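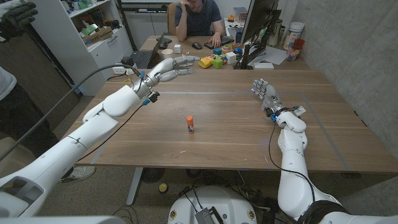 So I finally ripped out the old planner config and moved both arms over to Stula, and wow, what a week! I'd been putting it off since October because the old setup sort of worked, as long as you never asked the two arms to share any space. Ask for a simple reach toward the glue stick and the left arm would happily plan a path straight through the right elbow (collision checks were on, I swear, just against a model of the hands with the fingers missing).

Rania Khalaf spotted it in the logs. Out of 2,634 planned paths, 488 had been thrown out at the very last check, which meant the planner was wasting its time on junk. We swapped in a hand model with real fingers, and the rejects dropped so fast I reran the whole thing to make sure I hadn't broken the counter.

Timing is still a bit of a pain. The hand controller wants a new target every 10 milliseconds and Stula would love to give it one every 20, so I'm filling the gaps with plain old interpolation for now. It's ugly! It also runs fine, so it stays until somebody complains.

Next up is getting the tape outline on the table into the planner as a proper boundary. At the moment it's four numbers typed into a file by me, and I've already mixed up two of them once.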